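About Drandidstead

Drandidstead builds software that helps small aircraft and ground vehicles find their way indoors, where satellite positioning does not reach. Our customers run warehouses, tunnels and processing plants. We are based in Tenville and have been in business since Joonas Miettinen and Elli Keskinen left university with a working prototype and one customer.

Our main product is Lau, a navigation package that runs on the vehicle itself. It builds a map as it goes and keeps working if the radio link drops.
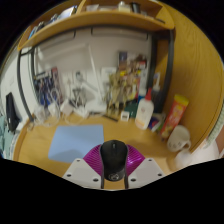 Lau is set up from an ordinary office computer. An operator loads a floor plan, marks the areas to avoid and sends the route to the vehicle. We wanted the planning screen to be usable by people who have never flown anything, so every step can be done with a plain black scroll-wheel mouse at a wooden desk. Joystick control is available for customers who ask for it.

Our second product, Clustitz, lets up to 24 vehicles share one map. It came out of a June trial in which 3 vehicles inspected the same storage hall and each produced its own version of the walls. Clustitz merges those maps while the vehicles are still moving. It is sold as an add-on to Lau and needs no extra hardware on board.

Who we are

Joonas Miettinen leads engineering. Elli Keskinen handles sales and contracts. Nelli Hämäläinen is responsible for testing, and Hertta Oksanen runs customer support. Lenni Keskinen writes most of our documentation.

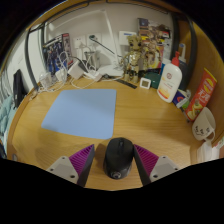 New customers start with a two-day training course at our office or theirs. Day one covers safety rules, battery handling and local flight regulations. Day two is spent on route planning, and for that each person needs a desk with enough clear space for a laptop, a mouse and a mouse pad like the light blue one shown. Courses are held in English or Finnish, with up to three people per instructor.

Working with us

Support contracts run for two years and include all software updates. Repairs to airframes are done by the manufacturer. For prices or a demonstration, write to the sales team and include the size of your site and the type of vehicle you plan to use.

Page last updated 19/12/2023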